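Solís Shared Office, second floor
Minutes of the users' meeting, July

Present: representatives of Trosari, Clotier and Cloltgate, and the office manager of Solís. The meeting started at 4:30 p.m. in the large room. The minutes of the previous meeting were accepted without changes.

1. Glass partition and blinds
Clotier reported again that the meeting room is difficult to use in the afternoon when the blinds on the glass partition are left open. People at the desks see everything which is shown on the screen, and the persons inside are disturbed by movement in the corridor. Trosari would like to keep the blinds open as a general rule, since the desks on their side receive little daylight. After some discussion it was agreed that the blinds stay open when the room is free, and the group that books the room decides for its own time. The last person to leave opens them again.

The office manager reminded all firms that the slats should be turned with the rod and not with the hand. Cleaning of the glass on both sides is ordered for the end of the month. The offer is 100 dollars for the complete wall, and it was approved. 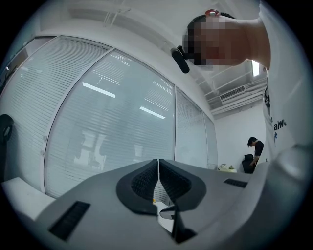

Cloltgate asked if a frosted film on the lower part of the glass would be a better solution. The office manager has one price for this work, 2162 dollars, with the fitting included. The meeting found this too expensive for the present year. Cloltgate will ask for a second price and bring it to the next meeting.

2. Desks near the partition
The desks next to the glass are shared desks and they must be cleared in the evening. This was not always respected in the last weeks — cables, cups and folders stayed there until the morning. Each firm will speak with its own people. Things left on the desks will be put in the cabinet by the printer and kept there for 5 days.

3. Booking of the room
One booking may not be longer than 60 minutes between 10 a.m. and 3 p.m. Outside of these hours there is no limit. Trosari proposed a paper list on the door in addition to the online calendar. The proposal was not accepted, because two lists would bring confusion.

4. Other matters
The door of the meeting room closes with noise. The office manager will have the closer adjusted.
Clotier asks for a second coat stand. Agreed, Solís will buy it.

The next meeting will take place in September, in the same room and at the same time. The meeting was closed at 5:20 p.m.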